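Bench notebook: Hestard trial kit, day 4
March 3, 2023
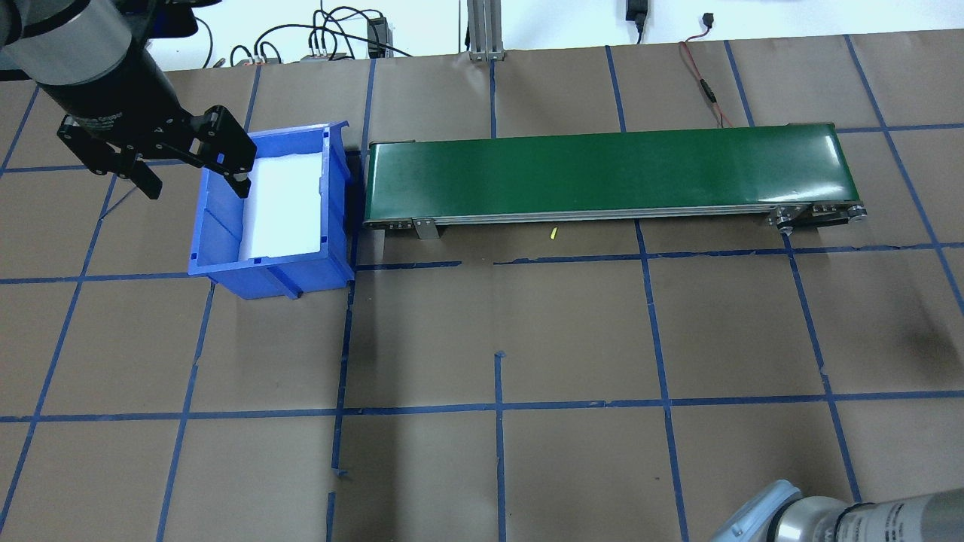 Book 2, p. 87

Loving this kit so far! The two-finger gripper reaches over the rim of the blue bin, and the tape grid on the kraft paper makes it so easy to put the bin back where it was. Green belt is quiet at 400 (controller units, ask Torben). Hestard quotes 775 for the arm mount, 870 with the spare fingers. I'd take the spares.

Still to do: retape the line by the bin, tie up the cables at the back, try Jurgita's smaller parts.

2 comments · 0 shares
Drolleck workshop notes | Contact: Lurdes Bragança | Back to top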